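Can a Robot Zip a Bag?

You do zippers without thinking. Jacket, backpack, pencil case, done. So when the Hotinley workshop opened its doors to visitors in December, lots of kids came expecting robots that could do backflips. They got Unau, a robot with two arms and a pouch to worry about.

Unau is named after a kind of sloth. Once you see it work, you will know why.

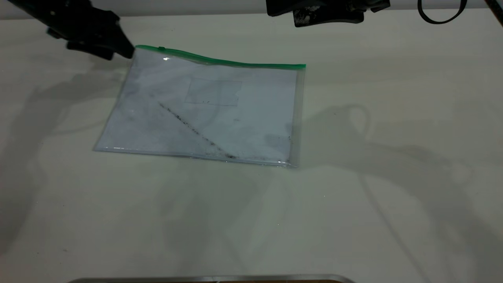

Photo: Ebuka Odukoya / Hotinley open day

A clear pouch is tricky for a robot. Its camera looks at the plastic and sees mostly table. The green zipper helps, and so does the tiny pull near one end, if the gripper can get hold of something that small. A gripper has no fingertips like yours. It can't feel around and guess.

Zipping also takes teamwork. One hand holds the corner still while the other one pulls. Forget the first part and the whole bag goes for a ride.

"Unau has practiced this 511 times," said Ailbhe Daly, who runs the demonstration. "It is still thinking it over."

Try it at home: put on thick mittens and zip a sandwich bag. Then be nicer about the sloth.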